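Open Afternoon at the Vusari Lab Draws a Full Room
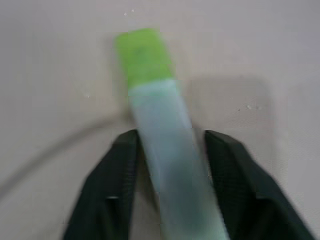 A green-capped, marker-like object between the gripper's two fingers, as seen from the robot's wrist.

The Vusari robotics lab opened its doors to neighbors, students and local businesses one afternoon in November. The sign-in sheet at the front desk had 331 names on it by closing time, well up on last year, and the last demonstration ran late so that everyone in line could get a look.

Most visitors headed first to the arm in the back room, which spent the afternoon on desk supplies. Gadisa Alemneh ran that station. He has worked on small-object handling at Vusari for 11 months and came to the lab from Brisley, where he set up packing lines.

The job at his table was a simple one to explain. The arm picks up a pen, a marker or a glue stick from a plain surface and puts it in a tray. Each run was set to stop after 40 seconds, whether or not the item had reached the tray. Visitors could choose the next item and set it down at any angle they liked, and the younger ones tried hard to find an angle that would give the arm trouble. Glue sticks laid close to the tray wall were the best bet.

A screen next to the table showed the view from the small camera at the wrist. Alemneh said people often expect a sharper picture. The view blurs when things move quickly, and the group has spent much of this year on how the software should handle that.

"You can slow everything down and get clean pictures all day," he said. "Then you have a very slow robot. We would like to keep the speed and live with some blur."

Rozália Kováčik gave two short talks in the front room on how the lab chooses its test objects. Her group buys them at ordinary stores and replaces them when they get too worn. Round barrels are harder than boxes, she said, and a cap that comes loose in the middle of a run will spoil it. Her slides are posted on the lab's visitor page.

Ľubomír Štefanec and Blažena Štefanec, who run the Ďurica stationery shop on Mill Street, donated the pens and markers used during the afternoon. Blažena Štefanec took a turn at picking items and chose a fat crayon, which was not on the test list. The arm got it into the tray on the second try - to some applause.

Skudau, which makes the lab's sorting trays, had a table in the hallway with samples to take home. The trays went quickly, and more have been ordered.

The next open afternoon is planned for spring. School groups that want a morning slot should write to Žofie Holub at the front office. Groups are limited to 40, and each needs 2 adults along. The back room is up one flight of stairs, and visitors who need the elevator can ask at the desk on arrival.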